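The Long Road to a Folded Shirt

Engineers have been promising us a laundry robot for so long that the shirts in question have gone out of style. At Vadlow, the research arm of Skembridge, the latest plan is to leave the robot out of it until the end. People do the chores with a gripper in each hand, cameras record the whole business, and a program studies the results.

So far the group has logged over 3,000 short recordings, most of them of clothes. Cloth is a rotten student's subject: it never lands the same way twice.

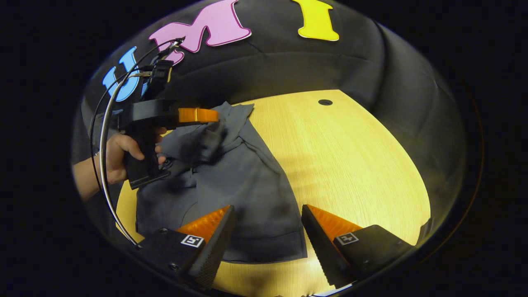 What the Shirts Taught

The first model, trained on 200 recordings, mostly learned to pat. Fed the full set, it got a tidy fold in 8 of 20 tries on a robot arm it had never practiced with. Vadlow calls this encouraging. Any parent of a teenager would call it a miracle.

Sleeves remain the trouble. The model likes to fold one and then admire it. A new round of recordings starts in April, with more sleeves and, for the brave, a fitted sheet.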